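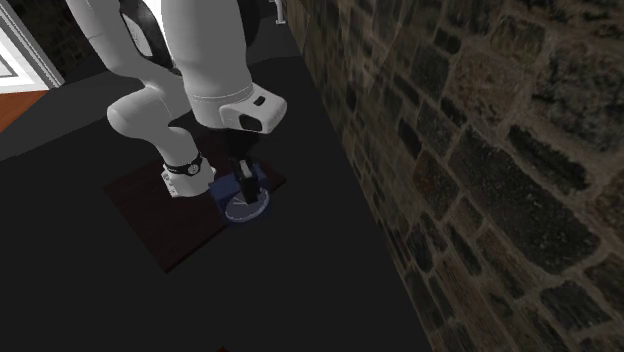
Simulated arm over the blue block, stone wall background

Lists > Cudora-users > Grasping
28 Dec 2019, Kathleen Keane

Hi all,

Ó Dálaigh wrote:
> Did changing the walls and floors help at all, or is it
> just slower to render?

Slower, yes, but well worth it! I ran 1095 grasps in the simulator with the backgrounds shuffled (stone wall, dark floor, the lot) and the policy missed about 7 in every hundred. With the one plain room we used in July it was far worse - I'd rather not say how bad.

The clear disc is still a pain. Depth goes funny near it, so I've kept 3 seeds going on that alone. Can someone at Prandside try the same settings?

Kathleen

This site uses cookies to remember your list settings. Accept | Manage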